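We use cookies to remember your reading settings. By continuing to browse you accept our cookie notice. Accept | Manage preferences

4. Trying out the Homitz serving kit

4.1 What we bought and how we set it up

I should say up front that I came to this kit as a buyer. My lab at Hirton needed something that could put together a snack order on a tray, and I had a choice between spending another winter writing grasping code with my students or paying for a package that claimed to do it already. The Homitz kit is that package. You get the task software, a calibration routine, a set of trained pick-and-place skills, and a support contract that runs through Arnidholm. You bring your own two-armed robot, your own table, and your own groceries (they're pretty firm about the groceries!).

Setup went faster than I'd feared. The manual budgets 60 minutes for calibration and we were done in 30, mostly thanks to Baltasar Yáñez, who had already fought with an older release at Mansilla and knew which steps you can run side by side. We installed the release dated 9th March and left every setting at its default, so what you read here is what a new customer would get. The layout we used for the snack orders is in Figure 1.

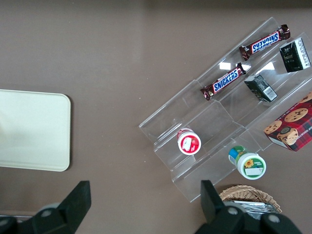
Figure 1. Wrist view over the snack display, with the gripper fingers in the foreground.

The object list is where I think the kit earns most of its price. Instead of teaching it each item from scratch, you pick a rough shape class, type in whatever name you want people to order by, and go. I love this part, and I'll admit I spent more time playing with it than the study needed. The trouble starts when your shelf doesn't match the neat rows in the manual. Clear acrylic steps throw glare back at the wrist camera, and a real shelf ends up with things lying every which way: two Snickers bars with their logos facing opposite directions, a small box tipped over, a white bottle on its side along the bottom tier. The kit has a "flat bar" class and an "upright bottle" class, but if you want a bottle that's lying down you have to make a second entry for the same product and link the two by hand. It works, it's just fiddly, and I'd like to see a single entry cover both.

4.2 Orders and the tray

An order comes in as a typed sentence. The software breaks it into picks, assigns each pick to an arm, and gives the tray a drop zone for every item. We sent 2581 orders through over the study, starting in October, and kept every log file, including the ones from days when we'd plainly typed something silly. I didn't clean those out. Real customers type silly things too.

Soft food gets its own skill, sold as an add-on, and I went back and forth on whether to pay for it. The base kit treats everything as rigid and closes the fingers to a preset width, which is fine for a box of cookies and makes me nervous about bread. With the add-on you set a grip limit for each item, and there's a slider for how high the item is held before it's lowered.

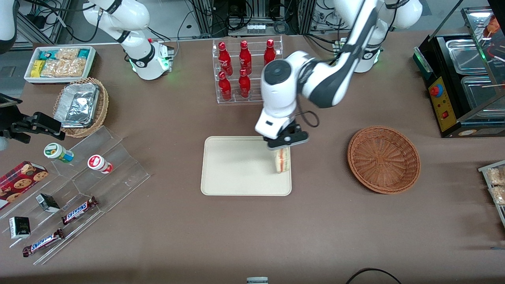
The slider is labeled in percentages with no explanation of what they're percentages of, so we settled on values by trial and wrote them on a card taped next to the keyboard. Arnidholm's support desk did answer when I asked (it's a share of the arm's reach above the tray rim, in case you're wondering too), and they've promised to put that in the next manual.

One more gripe before the results. The kit picks an arm for each item by distance alone, and it doesn't look ahead to the next pick. Baltasar wrote a short patch that reads the whole order first and then assigns the arms. We ran it only after the main study was finished, and none of those runs are counted in Section 5.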